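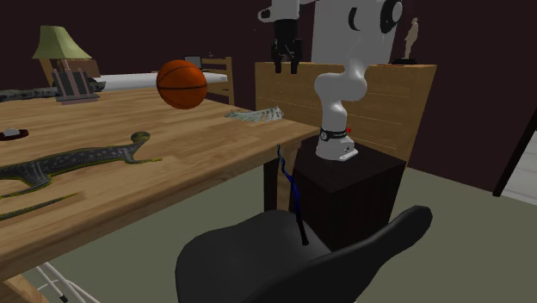
# How to build a room for a robot arm (on a computer)

Notes for young builders, Jirnside Shared Workshop, July 9, 2020

Quick one, because the laser cutter beeps in a minute and I have to go.

You want to build a robot thing at home. Great! You don't have a robot arm. Also fine. You can make a pretend room on a computer and put a pretend arm in it. Grown-up robot builders do this all the time. The word is **simulation**. Sim for short.

Our room is called Tallik. We started it in February on the old computer by the window at Jirnside, and kids from Skenley have been adding stuff to it ever since.

## What goes in the room

A floor. Walls. A table. Chairs, a lamp. Then the arm, up on a box so it can reach. An arm with no box is down by your ankles and can't get at the table much.

Then things to pick up or steer around. Pick odd ones! A block is easy. A toy lizard with a long tail is hard. Where do you grab it? Middle? Tail? Try both.

Every object is made of tiny flat triangles stuck together, like a paper model. Our lizard has 1766 triangles. The basketball has 1082. More triangles = smoother shape, slower computer.

## Things float. Dont panic

In a sim, nothing falls unless gravity is on. You can stick a basketball in midair and it just sits there, or gets put there and drops when you press play. If yours is hanging over the table, check these:

- Is gravity on?
- Does the ball have a weight? (Zero weight does weird things.)
- Did you press play, or are you still in edit?

Ours was the last one. Took up to 90 minutes to work that out. Yes really.

## How the arm moves

Hold out your own arm. Shoulder, elbow, wrist. Those are joints. A robot arm has joints too, and each one turns a bit. Add up all the little turns and the hand gets where you want.

At the end is the **gripper**. Two fingers. They open, they close, and that's it. No thumb. Try picking up a spoon with just two stiff fingers, no bending. Hard, right?

To pick something up:

1. Move the gripper above the thing, fingers open
2. Go straight down, slow
3. Close
4. Go back up

Most mistakes are in step 2. Too far over and you bump it. Too low and you're pushing into the table, or the chair, or whatever its sitting on.
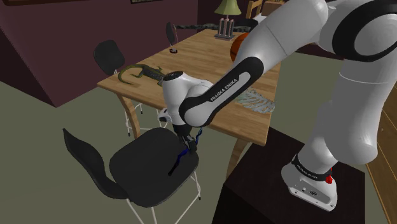
*Gripper closed on a blue-handled tool, right over the seat of the black chair. Lizard is back on the table.*

Chairs make good targets, by the way. The seat is lower than the table, so the arm has to reach down past the table edge. And the backrest gets in the way if you come from the wrong side. Turn the chair and try again and suddenly your good plan is a bad plan.

## Words to know

**Base** – the bottom of the arm. It gets fixed down.

**Joint** – a place that turns.

**Link** – the stiff bit between two joints.

**Collision** – when two things bump. A sim can show you every one and nothing gets broken.

## Try it at home

No computer free? Use paper. Draw your kitchen table from above. Cut out a strip for each link, join them with paper fasteners. Make an arm with 3 links. Pin the base down on one side and see which spots on the table it can reach. Color those in. Now move the base and do it again with a diffrent color.

If you have got a computer and a grown-up to help set it up, start tiny. Floor, box, arm, one object. Save. Then add the next thing. Save again, with a new name!! We lost a whole bookshelf by not doing that.

The paper arm pieces are in the drawer marked WEERAKOON at the workshop, bring your own scissors. Put the fasteners back in the tin after.

OK, beeping. Gotta go.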